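Dromo Hand-Held Gripper Pair
Shared equipment, Utivska Workshop

The Dromo is a pair of hand-held grippers built by members of the Utivska Workshop for recording manual tasks at the bench. One unit is held in each hand. The recordings are used to train the Dogar arm, a separate member project. The pair may be reserved by any member who has completed the bench introduction.

Each gripper carries a cube-shaped marker block on its outer side, printed with black-and-white square patterns that allow its position to be tracked. The marker faces must be kept clean and must not be covered by tape, sleeves or cables during a session.
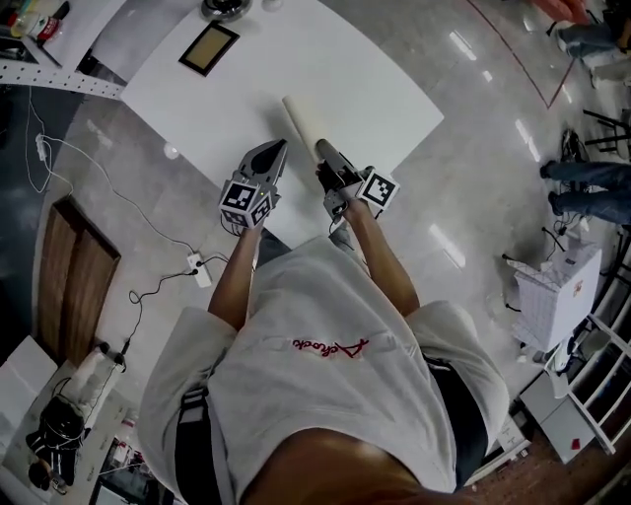 Sessions are limited to 105 minutes, including setup. Short tasks with a single object on a plain table give the most consistent results. Users are asked to return both fingers to the fully open position before ending a recording.

Specifications
Units per set: 2
Maximum object weight: 5 ounces
Spare fingers supplied: 8
Body: plastic
Recording software: Flurnik

Spare fingers are stored with the set and may be replaced by the user. Marker blocks may be removed only by workshop staff, as the tracking must then be calibrated again. Damage should be reported at the equipment desk on the day of use.

Page updated June 10, 2026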